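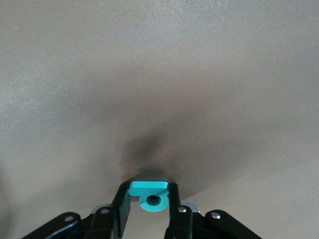
Equipment planning meeting, Wed 12 June
Minutes by Ada Longo

I was late with the coffee, so we skipped old business and went straight to the cell budget.

Grippers. We went back and forth on the fingers for ages. The turquoise brackets are small, and I'd like to keep gripping them by the ends of the flat tab so the ring stays clear (the ring is where all our rejects come from!). Stastik quoted $58 a pair for spare fingers. Agreed to order 4 pairs now and look again in November.

Second arm. The Flustura people want one, the Lostard line says it can wait. I said I'd rather see the first one running full shifts before we spend that kind of money — got some grumbling for that. Parked until Quezada sends the revised quote, with the service plan priced separately this time, please.

Trial parts. We need 100 more brackets for the pick tests. Molding can do them in the same color, no charge to our budget, which made my day.

Wrist camera. Keeping the one we have. The request for a second light went in with the spares, though I still think moving the bench lamp would do it.

To do: I send the finger order and chase Quezada. Molding confirms a date for the brackets.

Next meeting is in 2 weeks, same room.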